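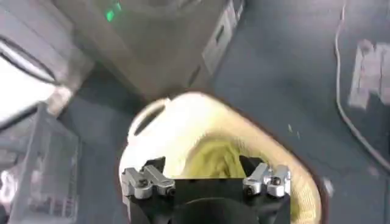

Muvus finds and fixes grip release fault in Hou laundry arm

Software update and new clamp check reach every pilot home by the end of July

GROMVILLE — Muvus today shared the full story behind a fault in its Hou laundry arm that led the company to pause all 28 of its pilot units this summer. The cause is known, the repair has been tested at the company's Stidthorpe workshop, and the first arms are back to sorting and loading clothes.

No one was hurt. One pillowcase was torn, and a wicker hamper in a pilot home lost part of its rim.

The fault showed up during an evening load. A Hou arm had reached into a hamper and closed its clamp fingers on a pillowcase. A member of the household saw that the cloth was snagged on the hamper and took hold of the other end to free it. The arm should have felt the extra pull and let go. It kept its grip and continued to lift for eight seconds, until the person pressed the stop button on the base. The button worked as it should.

The household called the Muvus support line that same night. By 10 the next morning the company had sent a stop notice to all of its pilot homes, and every arm was parked with its fingers open.

"I want to thank that family first, because they gave us a wonderfully clear account of what they felt and heard," said Qianru Yan, head of safety at Muvus. "They told us the arm made a small clicking sound before it pulled. That click sent us straight to the right place, and I can't tell you how excited the team was when we got it to happen again on the bench!"

What went wrong

Hou decides when to let go by comparing two signals. One comes from the motor that closes the fingers, and the other comes from a force sensor in the wrist. If the wrist feels a pull that the arm did not cause, the fingers are supposed to open at once.

The Stidthorpe team found that a fold of thin cloth could work its way between a clamp finger and the block it is mounted on. When that happened, the finger stopped a little short of its closed position. The software read this as a thick item, such as a bath towel or a pair of jeans, and raised the pull limit to match. The limit for thick items is 50 newtons, far more than a pillowcase needs and more than Muvus wants anyone to feel from an arm in the home.

The clicking sound was the finger motor trying again and again to close the last bit of the gap.

It took the team 19 tries with different fabrics before the fault came back. Heavy cotton never caused it. Thin, crumpled cloth at the bottom of a deep container did, mainly when the gripper came in at an angle and pushed the folds up against the side. Earlier tests at Muvus had used clothes laid loosely in shallow bins, and the company says plainly that those tests were too easy.

What has changed

The update makes three changes to how the arm behaves. The higher pull limit is gone, so every item is now lifted under the lower limit used for light clothes. A heavy wet towel may take Hou two or three attempts, and the arm will ask for help if it still can't manage. Any repeated closing signal from the finger motor now stops the lift and opens the fingers. The arm also opens and closes its fingers once in free air before each reach, to check that nothing is stuck behind them.

Muvus is also fitting a small cover over the gap at the base of each finger. A technician will put it on during a home visit, which takes less than an hour. There is no charge, and households do not need to box up or move the arm.

"The cover is such a simple little part, and I love it," Yan said. "One of our technicians cut the first one out of a scrap of sheet rubber over lunch, and it beat both of the designs we had drawn. We have since tried very hard to get cloth past it. We'll keep trying, of course, with every odd sock and silk scarf people will lend us."

Deep hampers, baskets and soft-sided totes are now part of the regular test set at Stidthorpe, along with a pull test in which a staff member holds the other end of the cloth. That test will be run on every new version of the software before it leaves the building.

What pilot homes should do

Please leave the arm parked until the technician has been. The status light on the base will stay amber until the cover is fitted and the update is installed. People should keep their hands out of the hamper while Hou is reaching, even after the repair, and use the stop button if an item is caught.

Anyone who has heard a repeated clicking from the fingers is asked to tell the support line, even if nothing else seemed wrong. Two other homes have already done so, and their notes on which items were in the load were a great help in the fabric tests.

A written report on the fault, with the test results and the fabric list, is being mailed to all pilot homes. Other groups working on cloth handling can get a copy from the Muvus office in Gromville.

About Muvus

Muvus builds robot arms for household chores. Its main office is in Gromville and its test workshop is in Stidthorpe. Hou, its first product, is in pilot use and is not yet on sale.

Media contact: Press desk, Muvus, Gromville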